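The slow business of sealing stone

Marble is a calcium carbonate rock, and most of what goes wrong with it in a kitchen follows from that. Lemon juice, vinegar and wine dissolve the surface on contact. The dull mark left behind is called an etch. It is a change in the stone itself, and no sealer on sale will stop it.

Staining is a separate problem. Oil, coffee and beetroot juice travel into the pores and stay there. A penetrating sealer lines those pores and slows the liquid down, which gives the cook time to reach for a cloth.

Vinh Cao has run the finishing shop at Huvgate for most of his working life and keeps a log of every slab that passes through it. The log stood at 1,587 entries in April. Each records the quarry, the finish, the sealer used and the result of a water drop test. A drop is placed on the bare stone and timed until the surface darkens. On dense slabs the wait is long and one coat will do. On open-grained ones the stone darkens within 3 minutes, and Cao applies a second coat the next morning.
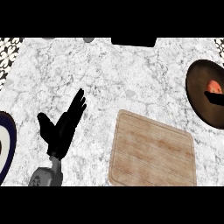 Finish matters as much as porosity. A polished face is ground through a series of grits ending at 3,000, and it reflects enough light for every etch to show. A honed face stops much earlier. It marks just as easily, but the marks blend into the matt surface, and Cao recommends it to anyone who cooks daily.

Two products are in regular use at the shop. Kondetti is solvent-based, goes deeper and needs open windows. Nireck is water-based, has little smell and has to be renewed sooner. Both are wiped on thinly, left for the time printed on the tin and buffed off before they dry. Residue left to harden forms a grey haze that must be removed with more sealer and a white pad.

For daily cleaning Cao uses warm water and a neutral soap. Bathroom sprays are usually acidic and should be kept off the stone. Light etches on a honed top can be rubbed out at home with a polishing powder. Deeper ones on a polished top need a machine and a visit, for which the shop charges £40 before materials.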